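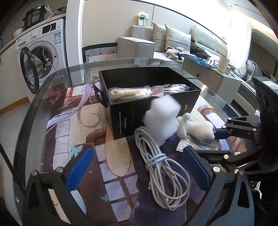

An open box and zip-lock bags on a glass table.

Print show returns to the Morneck Gallery in March

The printmakers' group will hang its next members' show in the lower room of the Morneck Gallery for most of March. The lower room is smaller than the one we had last time, so members are asked to put forward no more than two framed works each. Unframed prints can go in the browser by the door, up to seven per person, backed with card and sleeved.

Doğukan Kurtuluş has agreed to select and hang the show. He trained as a lithographer and now works mostly in drypoint, and some members will remember his set of harbour prints at the Quinlan Street studios. He has asked for recent work where possible and is happy to look at pieces still in progress, provided they will be framed by handing-in day.

"I don't want a theme," he says. "I would sooner see what people have been making and find the order of it on the wall."
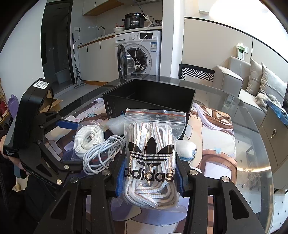
Handing in is at the side entrance on Zirkel Lane, from 10am until 4pm. Please label the back of every work with your name, the title, the medium and the price, and use D-rings and cord. Clip frames cannot be accepted. The gallery takes its usual commission on framed work and a lower rate on anything sold from the browser.

Nearly 300 people came through the doors during the last show, and 200 catalogues were printed, all of which went before the final weekend. The same number will be printed this time. Catalogue entries need to reach the editor before the work is handed in, with a statement of two or three lines if you want one included.

The opening is from 6pm to 8pm and guests are welcome. There will be a short talk at 7pm on inking and wiping plates, with a small press set up for people to try.

Stewarding slots are a half day each, and the list is on the noticeboard in the print room. Afternoons are filling up but mornings are mostly free. Unsold work should be collected from Zirkel Lane on the day after the show closes.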